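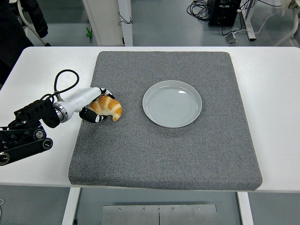 August 22, 2025

How much does the wording of a task matter to a trained manipulation policy? The question has occupied our group at Hamolby for much of this year, and I set out the present position on this page for colleagues at Grernville and elsewhere who have asked for it.

The policy was trained on 1,923 demonstrations, all recorded by an operator guiding the arm. The task is to take a piece of food from the work surface and set it on a plate. Each demonstration was given one written instruction. In the first version of the data, that instruction was always the same sentence. In the second, it was drawn from a list of 53 phrasings, some short and plain, others rather long-winded. Nothing else was changed between the 2 versions.

We had expected the varied wording to help only when the policy met a new sentence. It did help there. It also reduced early release, the fault in which the fingers open before the item is over the plate, even when the familiar sentence was used. I do not yet have a good account of this. One view within the group is that the single sentence was simply ignored in training, and that the policy then leaned too heavily on the position of the arm. The tests needed to settle the matter have not been run.

Soft and flaky items remain the harder case. A grip that closes from above and below holds a croissant well enough, but the policy has no measure of force and judges the grip by sight alone. Pastry that gives way slightly can look like a failed grasp, and the arm will then go back for a second attempt that was not required. We have kept such trials in the results and marked them separately.

The comparison was repeated with 3 training seeds, and the order of the two versions held in each. I would still treat the size of the difference with care – the plate was moved over a fairly small area, and the lighting was kept constant throughout.

The next round, planned for November, will use the Cisternas object set and a wider range of plate positions. Pudomley has agreed to run the same protocol on its own arm. The list of phrasings is available on request, together with the scoring sheet.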